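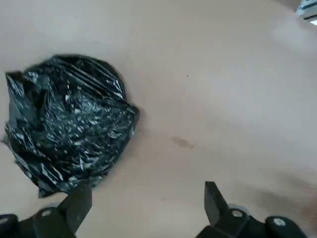
Wrist camera view: black plastic bag on the table, gripper open.

Munano Bags
A small teleoperation dataset of plastic bags, README and data card
Last edited 2024-01-18

What's in it

Bags! Thin, shiny, crumpled plastic bags, picked up and moved by a person driving the arm by remote control. We started Munano Bags after a long run of block and cup tasks at our Fulorthorpe lab, and it has been the most fun any of us have had at the driving station. A block is the same block every time you reach for it. A bag has a new shape each time you let go, and a good operator learns to hunt for the fold that will take a pinch – usually a loose flap, sometimes the top of the mound.

Every episode is one attempt at one task by one operator. Failed attempts stay in and are marked as failed. Please use them, they're some of the best material here.

Tasks

There are 4 tasks:

pick_lift: grasp the bag anywhere and raise it clear of the table
pick_place: grasp the bag and set it down inside the target area
drag_edge: pull the bag by a flap to the near edge of the table
flatten: press and pull until the bag lies flat, or time runs out

An episode ends when the operator presses the stop pedal or after 45 seconds. Flatten runs into the limit a lot. We thought about giving it more time and decided we'd sooner keep one limit for everything.

How the demonstrations were made

The operator holds a Patora hand controller, which is our own build and nothing fancy: a grip, a trigger and a clutch button. Moving the grip moves the wrist, squeezing the trigger closes the fingers, and holding the clutch lets you bring your hand back to a comfortable spot while the arm stays put. Trigger travel is recorded as a continuous value, so you can see people ease off and squeeze again when the plastic starts to slip.

Operators drove from the wrist view plus one fixed view from the side. They were told to go at whatever speed felt natural. Some are very quick, some pause over the bag for a good while before going in – we left those pauses alone, and you may want to trim them for training.

New operators did 30 practice episodes before anything was kept. Practice episodes are not in the release.

Between episodes the bag was picked up by hand, squashed and dropped back on the table. There was no set position, so it can start well off to one side of the gripper or partly behind a finger. We like this a lot for training. It does mean the wrist camera alone may not show you the whole bag on the first step.

Files

Each episode is a folder holding:

wrist (video from the camera on the gripper)
side (video from the fixed camera)
state (joint positions, wrist pose, finger opening)
action (what the operator commanded, clutch included)
meta (task name, operator code, bag code, success flag)

State and action share a clock with the wrist video. The side video runs on its own clock, so line it up using the timestamps and please don't go by frame index.

Splits

Train, validation and test are split by bag, so a bag in test never shows up in train. If you'd like to split by operator, the codes are in meta and the script in the tools folder will do it for you.

Things to know before you train

The fingers fill a good part of the wrist view and sit close to the lens, so they look soft. Don't crop them out! The opening between the fingertips is one of the most useful cues in the whole set.

Shiny plastic throws small highlights that jump as the wrist moves. Strong brightness augmentation helped our baseline, color jitter did very little.

The table is pale and has a few marks and stains. Check that your policy hasn't learned to steer by them. Masking the table is a quick test.

The success flag was set by the operator right after each attempt, then checked by a second person from the side video. For flatten, the 3 levels are none, partial and full, and partial is a judgment call.

Known problems

Episodes recorded in July before the controller firmware update have a small lag on the trigger channel. They carry the tag old_trigger in meta. The Jacobs loader skips them by default; set keep_old to true if you want them back.

Still to do

Paper bags, mesh bags, and a two-arm version of flatten.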